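Handout 9: Room Inventory and Defect Reporting
Lodging Operations, Part 2. Prepared by Vandana Yadav. Revised January 22, 2023.

Read this handout before the practical session. Bring the blank survey sheet; spare copies are not provided.

## 1. Scope

A room inventory lists what is in a guest room and what state it is in. It is separate from the cleaning checklist, which records tasks, and from the asset register, which records purchase cost and depreciation. The three are often kept by different departments and drift apart within a year.

The worked case in this course is the Rutavham, a property with 1,091 line items in its register. Each line has an item code, a room code, a condition grade, and the initials of the surveyor.

## 2. Condition grades

| Grade | Meaning | Action |
|---|---|---|
| A | No visible wear | None |
| B | Wear visible at arm's length | Note only |
| C | Wear visible from the doorway | Repair request |
| D | Unsafe or unusable | Remove from room |

Grade the surface you can see clearly. If a surface was not seen well enough to grade, enter NS (not seen) and return to it. Do not infer a grade from a matching item in another room. A blurred view of a tan surface, for example, gets NS.
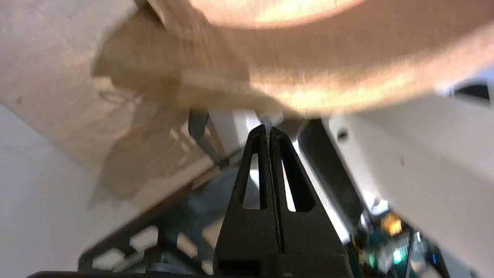 ## 3. Order of survey

1. Start at the door and work clockwise. Record fixed items (walls, baseboards, flooring) before movable ones.
2. Record furniture from the top down: top surface, edge, legs, lower shelf. Lower shelves are the most commonly missed line in student surveys.
3. Record items resting on furniture as separate lines, under the code of the furniture that holds them. A corded phone on a round side table is a sub-line of the table. Cords are listed with the device.

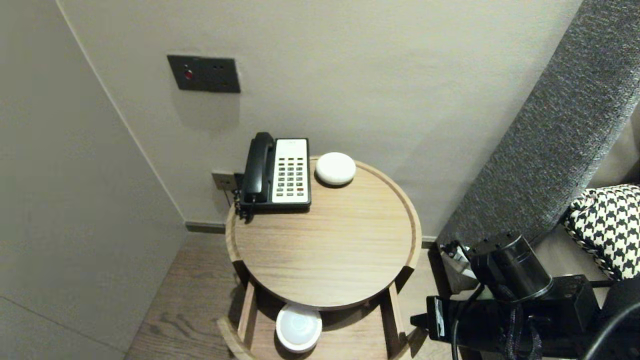 4. Record textiles last. Give fabric and wood separate lines even when they belong to one piece.

## 4. Defect reports

A report needs the item code, the position of the defect, its longest dimension, and a grade. "Scratched" is incomplete. "Scratch, top surface, left rear, 30 mm, grade B" is complete. Cause is left blank unless a staff member saw it happen.

Floor defects are located by distance from the nearest baseboard, measured at a right angle. For long boards, also give the distance from the door frame.

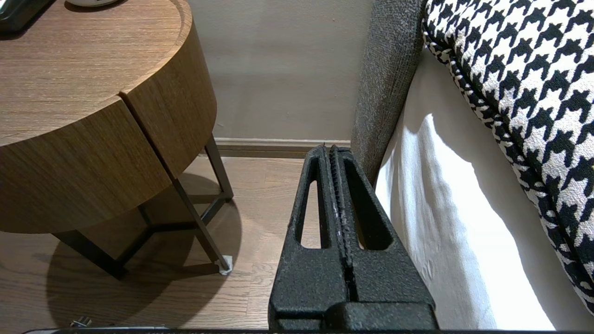
*Fig. 3. Wooden floor and baseboard.*

## 5. Reading

Panicker, course notes on the Plana coding scheme, sections 1 and 2. Survey sheets go to Thirumalai Suvarna before the March review. Written comments are limited to 500 words.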